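Raed Fakhoury
1 December 2024

1/ Everyone in my feed is getting ready for a "no-spend January" again. I've done it twice. I have doubts, and I'm going to air them here before the printable trackers start going around.

2/ First problem: the stock-up. Last year I spent 200 dollars in the final week of December on coffee, detergent and batteries so I could spend "nothing" in January. That's the same shopping moved up a few days.

3/ Second problem: what counts. Groceries are fine, takeout isn't. OK. Is a rotisserie chicken takeout? The group I was in on Rindar argued over that for two days and then someone got muted.

4/ Third: the kitchen. The rules say use what you own, and most of us already own plenty. A plate is a plate. I have never needed a seasonal one. 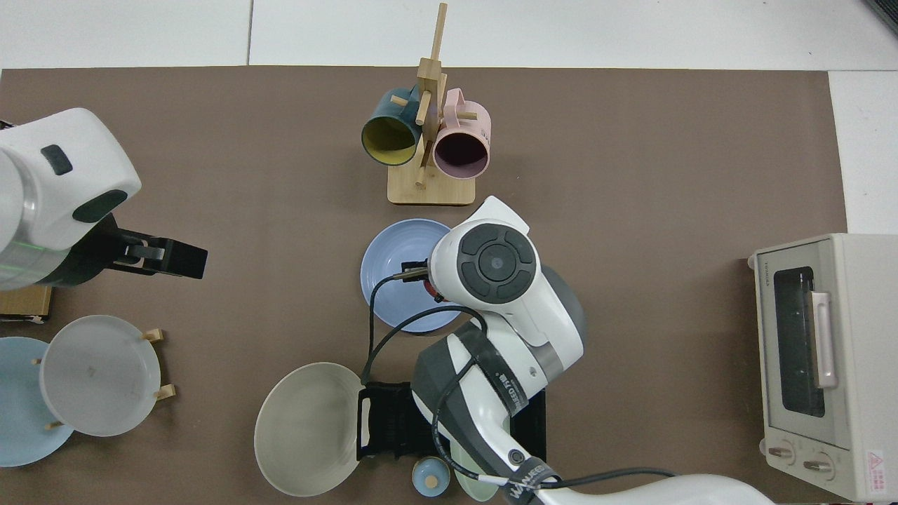

5/ The savings claims. One blog says its readers kept 374 dollars each. Kept compared to what? People who quit on day six don't fill out the survey. I'd like to see their number.

6/ My own result, for the record: I was ahead by roughly 80 dollars on January 31. By the middle of February I'd bought the boots, the lamp and the shower curtain I'd been putting off. Ahead by zero, with a nicer bathroom.

7/ What did help a little was deleting saved cards from the shopping sites. Boring, takes ten minutes, works in any month. Having to get up and find my wallet kills most of my 11 p.m. ideas.

8/ Also cooking at home on the nights I'm tired, which is when the money goes. Eggs on toast on a regular plate. I don't need a challenge with a logo for that.
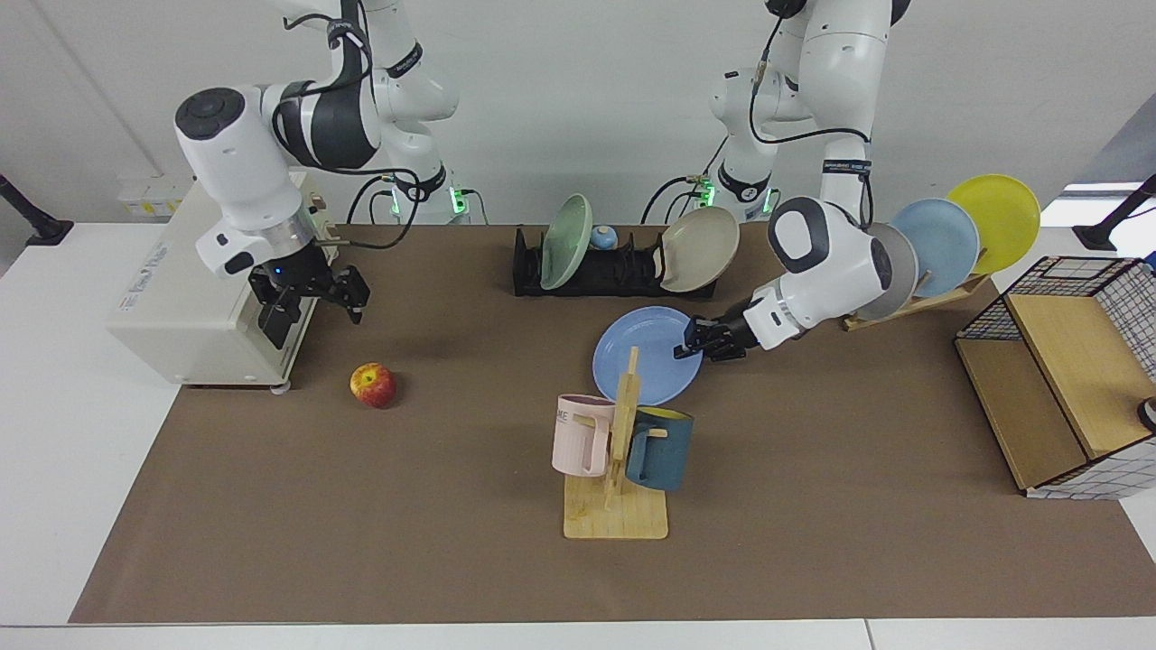 Skodum replied that the month did work for her, mostly as an excuse to say no to group dinners without hurting anyone's feelings.

9/ Fair, and I'll give her that one. An excuse is worth something. I still don't think it's a savings plan, and I'm still not printing the tracker.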